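Sustton council keeps postal count rules after challenge over 127 ballots

November 18, 2020

Sustton council has voted to keep its present rules for checking postal ballots, turning down a request from opposition members to change them before the by-election in March. The motion to amend was lost by 9 votes to four.

The dispute concerns 127 postal ballots set aside during the last local election. In each case the signature on the outer form was judged not to match the one held on the register. Under the current rules a single officer may reject a form, and the voter is told by letter after the result has been declared. No step exists for the voter to correct the form beforehand.

Aldana Pereyra, who represents the Drestano ward, moved the amendment. It would have required a second officer to look at every rejected form, and would have given voters up to 4 days to confirm their identity by telephone or in person. Of the ballots set aside, 85 came from Drestano, where the seat was decided by a smaller margin than that.

"The rule treats a change in handwriting as if it were a change of person," Pereyra told the meeting. "People who have had a stroke, or who have simply got older, do not sign as they did when they registered. The form gives them no means of saying so."

Domingo Godoy, who leads the majority group, argued that the extra period could not be fitted into the legal timetable. Results must be certified within a fixed time after polling, and a contact period would push the final count in the larger wards past that limit. He also said that the second check would need staff the elections office does not have at present.

"We are being asked to adopt a procedure in a winter when the office is already working with half its usual counting space," he said. "I would want to see it costed first."

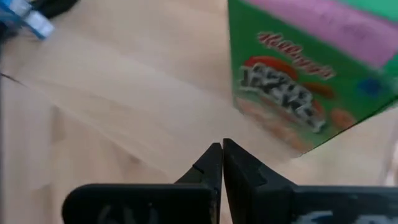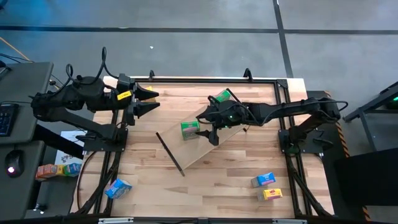 What the rules say

Postal voters in Sustton return two papers: the ballot itself, in a sealed inner envelope, and a signed form with a date of birth. The form is compared with the register before the inner envelope is opened. If either the signature or the date of birth fails, the inner envelope stays sealed and is stored with the rejected papers. It is not counted in the turnout figure.

The comparison is made on screen using software supplied by Grirkix, which scores each signature and passes low scores to an officer. The officer makes the decision. The council has not published the score at which a form is passed on, and Pereyra's written question on the point was answered only in part. The reply stated that the threshold was set when the system was installed and has not been altered. It did not give the figure.

A separate part of the amendment, asking for the threshold to be made public, was withdrawn before the vote. Godoy said his group would consider it if it were brought back on its own.

Legal position

The 85 Drestano papers remain sealed. A petition to have them examined was lodged by two residents of Lazăr Street and is before the district court, which has asked the council for its record of rejections - including the time of each decision and the initials of the officer. The council's solicitor told members that the record was complete and would be handed over as requested.

The court can order that the papers be opened if it finds that forms were rejected wrongly and that the number could have affected the result. It cannot change the rules themselves, which remain a matter for the council.

Nominations for the by-election have not yet opened. Applications to vote by post can already be made to the elections office, and voters who think their signature has changed may ask for a fresh specimen form at the same time.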